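Gifts and Hospitality Register: Set-up Guide for Member Offices
Section 4. Opening the register and making the first entries

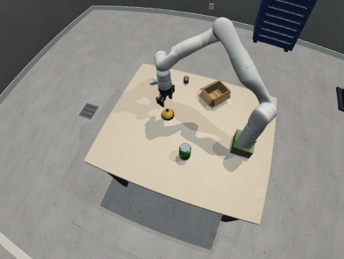
When must a gift be written in the register? Within 28 days from the day the member or the office received it, also when the gift was later sent back to the giver.

Search this guide
Enter a word or section number

4.1 What you need before you start

This section is for the person in a member's office who will keep the register day by day. In the guide we call this person the keeper. The member stays responsible for what the register says, but most members of the Onderholm regional assembly let one keeper make the entries and then sign them.

Please have ready:

- the office number, which is printed on the member's letter of admission
- the access letter from the registry
- the list of gifts, meals, journeys and tickets received since the member took the seat
- the names of all persons in the office who may open post and parcels

If the access letter is older than 91 days, the code in it has expired. Ask the registry for a new letter. The old code cannot be made valid again.

4.2 Opening the register

1. Go to the register page and choose "New office".
2. Type the office number without spaces. The zero at the beginning must be typed too.
3. Type the code from the access letter.
4. Choose the constituency. Offices in Zarnthorpe must choose between Zarnthorpe Town and Zarnthorpe Rural. These are two different lists, and a mistake here can be corrected only by the registry.
5. Enter the name of the keeper and of one deputy. The deputy can make entries but cannot send the quarterly return.
6. Press "Confirm". The page shows a summary with the status "Waiting for member".
7. Ask the member to log in and approve the summary. Until then you can save entries as drafts only.

Note: When a member changes the keeper, do not open a second register. Use "Change of keeper" in the menu and repeat steps 5 to 7.

4.3 Making an entry

1. Choose "New entry" and then the kind: object, food or drink, meal, journey, ticket, money, or other.
2. Write who gave it. Write the full name of the person and, if there is one, of the firm or society. "A local supporter" is not accepted.
3. Write who received it. If the gift was handed to the driver or to a member of staff but was meant for the member, write both.
4. Write the date of receipt. For a parcel this is the day it arrived in the office and not the day it was opened.
5. Write the value. If you do not know the value, look for the usual price in a shop and mark the box "Estimated".
6. Choose what was done with the gift: kept, returned, given to charity, handed to the assembly, or shared in the office.
7. Add the receipt, letter or card if you have it. One file for each document is best.
8. Press "Save". The entry gets its own number. Write this number on the paper copy as well.

Caution: Money, gift cards and vouchers may never be kept, whatever the amount. Choose "money" in step 1 and return it on the same working day. Write in the remarks how it was sent back. Cash must go back by bank transfer or against a signed receipt.

4.4 Gifts to voters and condolence money

The register has a second part for what goes out from the office. Many keepers forget this part in the first year.

1. Open the tab "Given".
2. Enter every wreath, flower, fruit basket, envelope or other present which was given in the name of the member to a person living in the constituency.
3. State the occasion, for example a funeral, a wedding or an anniversary of a club.
4. State who delivered it, and if the member was present.

Caution: During the election period nothing may be given to voters in the constituency, not even when a member of staff pays for it from own money. If you find out afterwards that something was given, make the entry at once and tell the member in writing. A late entry is treated much less severely than a missing one.

Note: A card or a letter of sympathy without any present is not a gift and is not entered.

4.5 Values and limits

A single gift under 30 crowns needs no entry, unless the same giver has given before in the same year. The system adds up all entries for one giver. When the sum passes 592 crowns, the line turns orange and the entry will be published with the name of the giver. When it passes 1844 crowns, the line turns red and the member must give a written explanation before the quarterly return can be sent.

Two firms with the same owner count as one giver. The standard case in our training course is Valentini, the catering firm, and Sorkier, which rents out the halls. Both have the same owner, so a free dinner from one and a free hall from the other are added together. Use the button "Link givers" for this. Linking works also for past entries.

4.6 Sending the first quarterly return

1. Open "Returns" and choose the quarter.
2. Read the list of drafts. Drafts are not included in the return, so finish or delete them first.
3. Press "Check". Missing fields are shown with a small flag at the left side.
4. Print the return and let the member sign it.
5. Scan the signed page, add it and press "Send".
6. Keep the paper with the signature in the office for six years.

If there was nothing in the quarter, a return must still be sent. Choose "Nothing to declare" and continue from step 4.

The return for the third quarter is open until the first working day in November. After this day the system still accepts it, but it is published with the word "Late" beside the member's name. The word stays there until the end of the parliamentary term.

4.7 If something does not work

The page says "Office already exists": a register was opened earlier, perhaps by the former keeper. Call the registry on extension 3393 and have the office number with you.

An entry has a wrong value: entries cannot be deleted after saving. Choose "Correct", type the new value and the reason. Both values stay visible to the public.

The file is refused: only PDF and JPG are accepted. The name of the file may not contain a comma.

Section last revised 10 September 2026

17 shares
3 comments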